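To: drimano-sewing list
From: Letay Tufa
Re: Re: small boxes for hand sewing stuff

Hi Zinash, hi everybody,

I meant to answer this last night and then got sucked into a sleeve hem, so apologies if half the list has already chimed in. I'm a pink box person! I have been for years, and I'll happily talk you into one. Pictures first, then Zinash's message so you can see what I'm answering, and then me going on too long as usual.

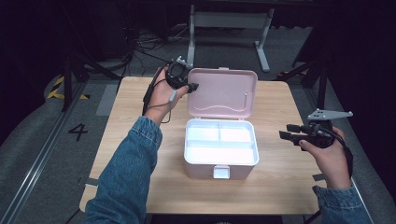
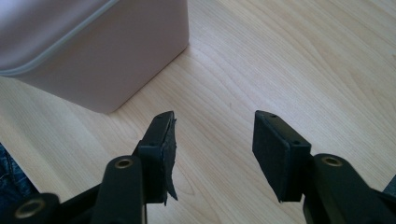

First one has the pink box open with the lid up, second one is the tabletop.

On 08/07/2019 Zinash Dinsa wrote:

> Does anyone have a small box they actually like for hand sewing
> supplies? I am so tired of my cookie tin. Everything slides into one
> heap and I stab myself every single time I reach in for the thimble.
> I looked at the big Skidus organizer but it has 41 little cubbies
> and I know myself, I will label them all in one afternoon and then
> never put a thing back where it belongs. I need something I can
> carry from the couch to the table and open with one hand full.
> What do you all keep where? And do the divided ones drive you
> crazy with the fixed sections?
>
> Zinash

OK so. Taking the last question first: fixed sections do not drive me crazy, but only if there are very few of them. Mine has the white tray with two smaller compartments at the back and one long one running across the front, and that's the whole layout. I used to have one of those boxes with the little slide-in walls and I moved the walls so often that they got loose and the pins migrated underneath. Never again.

What goes where, for me:

The long one in front is for anything long, which sounds dumb but it took me a while. Small scissors, the chalk pencil, my seam ripper, the bodkin if I can find it. I lay them all pointing the same way. My old habit was to fill that section with thread because it was the biggest, and then the scissors had to go in on a slant and the lid wouldn't sit down right.

Back left is needles and pins. Needles stay in their paper, pins go in the flat Grikumex tin with the magnet in it. If you don't have a tin like that, a scrap of wool felt folded over works fine. Just please don't go loose-pin in a plastic compartment! You will never get the last one out of the corner.

Back right is thread, and here's where I have to be strict. I allow myself 4 spools. Black, white, gray, and whatever I'm working on. The rest live in a drawer. When the project changes, the fourth spool goes back in the drawer and the new one comes out, and if I forget I end up with seven in there and we're back to cookie tin conditions.

You asked about opening it with your hands full. Mine has a latch clasp in the middle of the front, a white one, and I set the box down flat and pop it with my thumb. I would not carry one of these around by the lid, ever, no matter how sure you are that it's fastened. Ask me about the stairs at my sister's place last December. I was still finding snaps in the carpet when we left.

Other things I like about this style, in no order. The lid stands up behind the tray when it's open, so it isn't taking up table on either side of you, and if your table is the size of mine you'll care about that. It's pink, so I can spot it under a pile of denim (the lid is a paler pink with a wavy ridge on it, which I find kind of sweet). And it's plastic, so it gets wiped with a damp cloth and that's the end of housekeeping.

Things I don't like: chalk. Chalk gets all over a white tray. I keep the tailor's chalk in a snack bag now and it's better. Also the rounded corners on the lid mean a stack of flat cards won't lie on top when it's closed without sliding off, but that might just be me and my stacking.

One thing I'd say about the table. Work on a light one if you have the choice. I did my hand sewing on a dark table for ages and lost black snaps on it all the time, and a plain light wood top has spared my eyes a lot. If yours is dark, throw an old pillowcase over it. A pillowcase also keeps needles from rolling, and you can pick it up by the corners at the end and tip the thread ends into the trash.

And don't buy the giant kit that comes with 2,000 pieces already in it, please. My aunt got one at the craft place in Salinas and most of it was pins with heads that melted when she ironed near them. Get the box with nothing in it and move your own things over. Do it in one sitting, dump the tin on a towel and sort. Mine took 8 minutes once I stopped stopping to look at buttons. (The buttons get their own jar. That's a separate email and I'm not starting it tonight.)

Zinash, if you do go for one, measure your scissors before you order! I had to buy a shorter pair for my first box and I still resent it. Tell me how long yours are and I'll lay a tape in my tray and let you know if they'd fit.

Back to the sleeve,
Letay

Comments (4)

quiltnut: Bodkin goes in the lid of my tin with a dab of putty. Haven't lost it since.

Zinash Dinsa: My scissors are the stork ones, so pretty short. Would love the tray measurement when you get a chance. And I did dump the tin on a towel. There were three thimbles in there. THREE.

hemline_jo: Seconding the snack bag for chalk. I use one for beeswax too or it picks up lint.

Letay Tufa: Stork ones will be fine, mine are longer than that. Will measure tomorrow and post it here.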